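February
By Abílio Garcia

The side doors of a school are usually the least documented part of its security. A main entrance gets a buzzer, a camera, a desk and a written procedure. The door by the loading dock gets a lock, a closer and a sign asking people to keep it shut. When the Drikdale school district began a review of its outside doors, the drawings it had on file did not agree with the doors on the walls. Several had been replaced under different repair contracts, and hardware from more than one period was often found on the same opening.

The district has 100 exterior doors in its monitoring system. Each has a contact that reports whether the leaf is open or closed. On most of them, that was the only signal sent. A contact set in the head of the frame can read "closed" while the latch bolt is resting against the face of the strike plate, and a door in that state opens with a light pull from outside. The system shows it as secure.

This is a known limit of a position switch, and there are two common ways to deal with it. The first is a latch bolt monitor, a small switch inside the strike that changes state when the bolt enters the pocket. The second is a switch in the exit device that reports when the push bar has been pressed or when the latch is held back. A full reading of the door needs position and latch together. Drikdale chose to add the strike switch on all student entrances and on any door within reach of a parking area, and to leave the rest for a later phase.
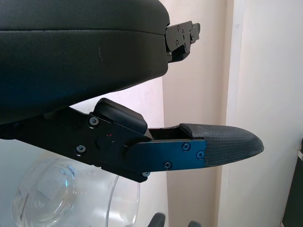 Black metal bracket with small screws, beside a padded housing.

The field work was given to Falcão, a door hardware contractor, and the new switches report to a controller sold under the name Uditz. The controller has inputs for position and latch, and it can apply a separate delay to each. Those delays took up more of the project than the wiring did.

A held-open alarm works on a timer. The door opens, the clock starts, and if the contact has not closed by the end of the set period, a message goes out. If the period is too short, every class coming back from recess sets off an alarm. If it is too long, a door propped with a rubber wedge can stay open through most of a lunch break before the office hears of it. The old system used one value for every door in the district, and staff at several schools had muted it.

In the last full month before the change, the district logged 900 held-open alarms. A review of the log found that 70 percent came from doors used for recess and for bus loading, and that they fell inside the times on the bell schedule. Staff had no reason to act on them. The remainder were mixed in with the rest, in the same color and with the same tone, and were mostly closed out by whoever was at the front desk without a visit to the door.

The revised settings sort doors into three groups. Group one is doors that should never be open during the school day, such as electrical room exits and doors to unused stairs. These report at once. Group two is doors with scheduled use, where the alarm is held back during set periods and returns when the period ends. A door still open at that point is reported right away, with no added delay. Group three is delivery and kitchen doors. They have no fixed schedule, so the alarm sounds at the door first, through a local sounder, and moves to the office only if the door stays open.

The local sounder deserves more attention than it tends to get. It speaks to the person who is standing in the opening and is able to close the door. An alarm that goes only to a screen at the other end of the building depends on somebody reading it, leaving the desk and walking there. In kitchens, the sounder has to be heard over exhaust fans, and the first units fitted at Drikdale were not loud enough for that. They were moved from the ceiling to the wall beside the frame.

Much of what the survey turned up was plain mechanical wear. A door that does not latch will be reported as faulty by the new switch every time it is used, and no setting in software will cure it. Before any strike switch went live, Falcão's crew worked through the same checks on each opening, in this order:

Hinges, for loose screws and for sag on the latch side.
Clearance at the head, the latch edge and the threshold.
Gaskets, for new material that is too thick for the gap.
Closer, for leaking oil, sweep speed and latch speed.
Strike, for position against the bolt with the door pulled shut by hand and then by the closer alone.
Air pressure, with the ventilation running as it would on a school day.

Air pressure is the item most often left out. A building that is kept at a slight positive pressure pushes outward on its exterior doors. A closer adjusted on a weekend, with the fans off, may not have enough force left to seat the latch once the fans start. Raising the closer force is the usual answer, but it runs up against the opening force limits that apply to accessible doors. Where both could not be met, Drikdale changed the air balance in the corridor and left the closer alone.

Gaskets caused trouble for a related reason. Weatherstripping had been renewed across several buildings as an energy measure, and the new seals were stiffer than the old ones. The doors leaked less air and latched less often. Trimming the seal at the latch side would have undone part of the energy work, so the strikes were moved outward by a small amount where the frame allowed it. Hollow metal frames with welded reinforcement did not always allow it, and on those doors the seal was replaced with a softer one. 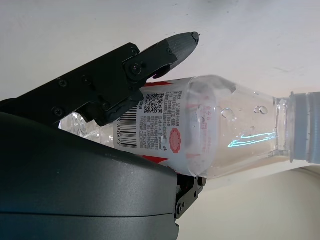
Gray pointed fingertip at the end of a black metal finger, with a bottle label just below.

Switch choice came next. The district compared a mechanical strike switch with a magnetic type made by Pestora. The mechanical switch is cheaper and simple to test with a finger or a pencil. It also collects dirt, and on doors facing a playing field the pocket fills with sand. The magnetic type has no moving part in the pocket, though it needs a matching target on the bolt and will not fit every lock. The specification allows either one and names the doors where the magnetic type is required.

Cable routes were the slowest part of the installation. The frame of an existing exterior door is often filled with grout, and drilling down through it to reach the strike is noisy work that cannot be done beside an occupied classroom. Surface raceway on the inside wall is quicker. It is also easier to damage, and the specification calls for steel raceway up to the height of the door head — plastic is accepted only above that line.

Fire-rated doors need separate handling. A rated frame may not be drilled or cut beyond what its listing permits, and adding a strike switch after the fact can put the label in question. The contractor kept a list of rated openings and used strikes already listed for use with a monitor. Exit function was tested after every change. The door must open from the inside with one motion whether or not the monitoring system has power, and the switch must have no effect on that.

Records were the last part of the work. Every door now carries a number on the hinge side of the frame, visible with the door open, and the same number is used in the controller, in the work order system and on the floor plans given to the fire department. Earlier, the office map, the alarm list and the plans each had their own numbering. A repair request for a "north gym door" could mean any of several.

Maintenance staff test the student entrances at 6 a.m., before the buildings open. The test consists of opening each door to its normal stop, releasing it and watching the controller for both signals. A door that shows "closed" with no latch signal is tagged, locked by hand where the exit rules allow, and checked in the order listed earlier. The second phase, covering the doors that still report position only, will use the same delay groups and the same hardware list, with the grouted frames scheduled for the summer break.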